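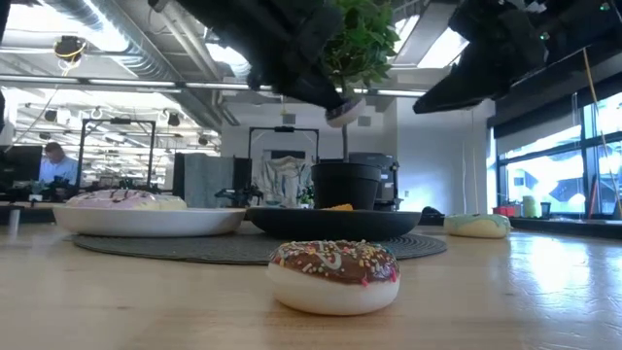

Flultau Heritage Office
June 12, 2019

1/ The Flultau Heritage Office has completed its spring survey of the hill shrine at Protdale. The following posts set out what was recorded, and what visitors should know before the upper terrace reopens.

2/ The shrine is best known for its serpent stairway. The climb has 200 steps, with a carved stone serpent running along each side as a balustrade. Local tradition calls the pair the Mamo, and holds that they carried the hill up from the riverbed on their backs.

3/ In the version told at Protdale, the elder Mamo stopped to drink before the work was finished. The hill has leaned to the east ever since. Families in the lower village still leave a bowl of water at the first step on the night before planting.

4/ A second version is told across the valley in Billotden. There the serpents are sisters, and the hill is the roof of their mother's house. Both versions have been entered in the record. The Office does not rank one above the other.

5/ The survey team recorded 1,073 carved blocks in the stairway and the two gate towers. Of these, 47 bear inscriptions. Most are short and give the name of a donor or the village that supplied the stone.

6/ Twelve of the inscribed blocks had been reset upside down during an earlier repair. They will stay as they are until the joints have been examined. Turning them now could loosen the courses above. 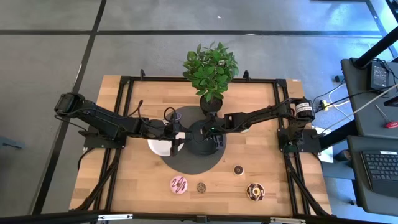

7/ Billotden Reading Room wrote to us that the serpent on the north side has always been the younger sister, and that the new sign at the gate has the two the wrong way round. We thank them for the correction. The sign follows the Protdale account, and a line giving the Billotden account will be added.

8/ The lower stairway remains open during daylight hours. The upper terrace is closed while the drain behind the west tower is relaid. Visitors are asked to keep to the center of the steps and not to sit on the balustrades.

9/ Rubbings of the inscriptions are no longer permitted. Wax left by rubbings in past years was found on several blocks in April, and it has darkened the stone. Drawings may be consulted at the Flultau reading desk on request.

10/ Residents who know other tellings of the Mamo story are invited to send them to the Office, in any language. Please state the village where the story was heard.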